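Comparing two grippers in the simulated kitchen, part two

Last month I set out why I was moving the gripper comparison from the bench into simulation. In short, the bench has one arm, one adapter plate and a queue. The kitchen model has no queue, and I can put the same start state in front of two grippers as many times as I like.

The two candidates are the Clandeck parallel gripper and the Cladent adaptive one. Both come with a usable model file. The Clandeck file is tidy, with sensible inertias and collision shapes that match the visual mesh. The Cladent file needed work. Its linkage was modelled as two separate joints with a software coupling, and under load the coupling drifted. I replaced it with a proper equality constraint and the drift went away, at the cost of a smaller time step.

The controller is the same for both: joint impedance at 500 Hz, with a Cartesian target coming in from above at a much lower rate. I use the Nnaji planner for the reach and a plain scripted approach for the last stretch. A learned policy would have been more fashionable, but I wanted the gripper to be the only thing that changed between runs.

Before any of the comparison runs I checked the wide camera. It has to take in the island and the back counter together, and the arm will always be in part of the view. I tried several mounting heights and kept the one where the upper joint covers plain wall instead of worktop.

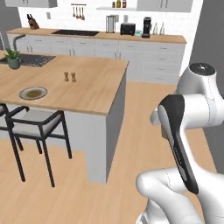 Page 2 of 4

The wide view is good enough for logging and for spotting gross errors, such as an elbow going the wrong way. For judging a grasp it is close to useless. The kettle, the toaster and the coffee maker all sit against the far wall, and at that range a finger is only a few pixels across. I render it at a low rate and keep it for the record.

The second camera is set much nearer the back counter and does most of the work. I widened its lens once, to bring more of the forearm in, and then had to narrow it again when the slots of the toaster became hard to resolve.

Task one is the toast. The slice stands proud of the slot and the gripper has to come in beside it, close, and lift. There is not much space to work in. The shelf with the jars is above and behind, the upper cabinet is to the right, and the approach is from the right as well, so the wrist has to stay low while the hand points down. The Clandeck is the shorter of the two and fits with room to spare. The Cladent adds 33 mm at the palm and needed its own approach pose, which I found by hand after the planner gave up.

I ran 97 trials per gripper, with the pose of the slice varied slightly each time. The Clandeck failed 14 of them. Nearly all of those were the same fault: one fingertip caught the metal top of the toaster and the slice was gripped by a corner. The Cladent failed fewer, but it was slower to close and it squeezed harder than I would like. Bread in this simulator is a rigid body, so it doesn't care. Real bread would.

That is the main weakness of the whole exercise. Contact force is the number I trust least. I log it anyway – relative values between the two grippers should still mean something – but I would not quote an absolute figure from it.

Two notes on the wrist. First, the joint limit nearest the hand is easy to reach in this corner, and the impedance controller gives no warning before it gets there. I now log the margin to the limit at every step. Second, check self-collision between the hand and the forearm. The default settings from Varville switch it off for neighbouring links, and my adapter counted as a neighbour when it should not have done.

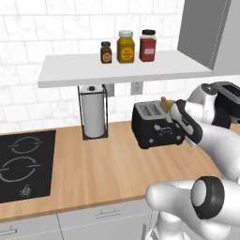 Settings used for task one

Physics step: 1 ms for the Clandeck, 0.5 ms for the Cladent.
Solver: the default one, with the iteration limit doubled.
Fingertip friction: the same value for both, taken from the Clandeck file.
Randomisation: position and tilt of the slice only. Lighting fixed.
Success: slice clear of the slot and held for two seconds.

Using one friction value is arguable. The Cladent pads are softer and ought to have a higher one, but the maker's file gives no figure and I would sooner not guess. If I can get a set of pads on the bench in April I will measure them and run the whole lot again.

Task two is on the next page and covers the jars on the shelf, where the reach is longer and the order of the two grippers changes.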